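Lurkska shelter back open after cough outbreak

Dec 10, 2023

Dogs are going home again from the Lurkska shelter. The kennels closed to visitors last month when a bad cough went through the back row, and the all clear came this morning.

Vet Asmaa Sqalli signed off after two clean checks in a row. Three dogs are still on antibiotics and staying put in the side building. One of them, an old beagle named Prondari, had it in both lungs and is eating again, slowly.

"He took chicken from my hand last night," said Sqalli. "Before that it was a syringe, every four hours."

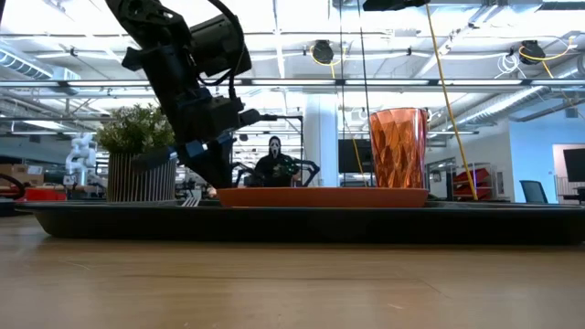 Issue 643

The bill is the problem now. Medicine and overnight care came to $3,000, and the shelter has $300 left in its vet fund. Kadir Akbulut, who runs the kennels, said spay and neuter visits are on hold untill March unless more comes in. Cats not affected — they were in a seperate wing the whole time.

Adoption hours are the same as before, noon to five. Bring your own dog for a meet in the yard, but only with proof of a kennel cough shot. No shot, no meet. Puppies under 20 weeks should stay home for now.

Foster homes wanted too, mainly for big dogs. Ask for Sulastri Yeoh at the front desk. Old towels and blankets welcome, no pillows please.

Anyone who adopted in the past month and hears a dry, honking cough should call their vet before going in — don't sit in the waiting room with other dogs.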